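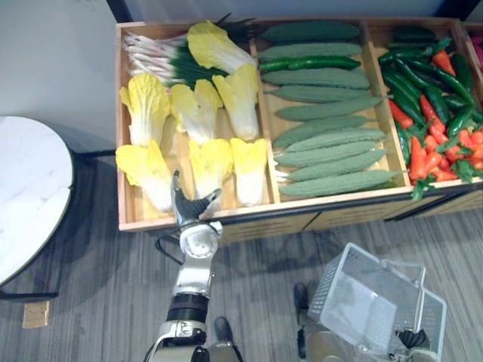
Pretend market stand, walk-through checklist
Play shop at Gustcombe, filled in by me, February

1. Crate and dividers: OK
Ran my palm along every rim and both partitions and didn't pick up a single splinter. The honey-colored wood is holding up great!

2. Stand base: OK, with a note
I leaned on it pretty hard (I'm a grown-up, so that's a fair test) and it stayed put. One screw at the back wanted a quarter turn, so I did that while I was down there.

3. Floor: PASS after pickup
Carpet edges are flat and nothing curls up. Stray vegetables are my big worry, because little feet just roll on them.
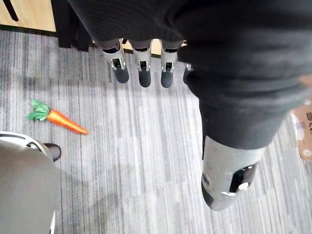 What do we do with produce that ends up on the carpet?
Pick it up right away, wipe it off and put it back in its own compartment before the next group comes in.

4. Pretend produce: OK
Squeezed, tugged, checked for loose bits. The bitter melons are my favorites, so bumpy! There's a chili pepper in with them again and I left it, it's not a safety thing.
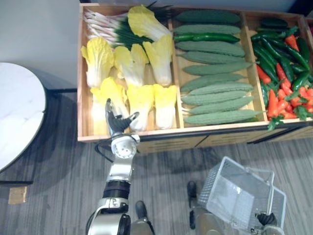
Item 4: cabbages, bitter melons, and the chili and carrot mix.

5. Fruit and bean bins: needs a tidy
Beans hang over the front and somebody will yank them sooner or later. Tuck them back in, please. The yellow fruit is right up to the rim, so I'd take a few out.

6. Storage by the back wall: FIX
I'd really like the plastic bin down off that cardboard box. Molinia sells a low shelf for 40 dollars and I've put in for one.

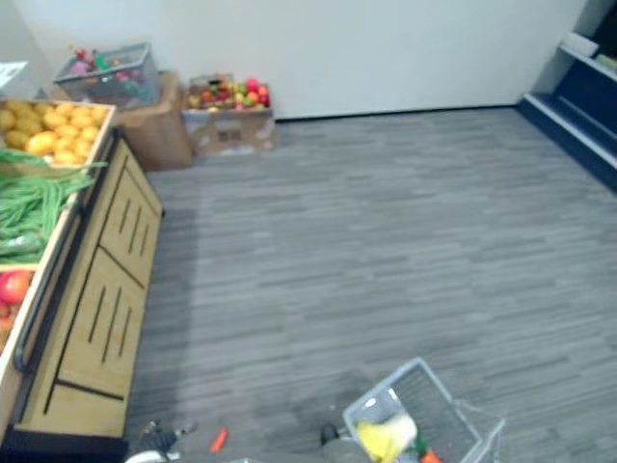 How often should the stand be checked?
Once a week for the bins and floor, and every 9 weeks for screws, rims and panels.

Next full check is mine too. Bring the long screwdriver, the short one is useless back there.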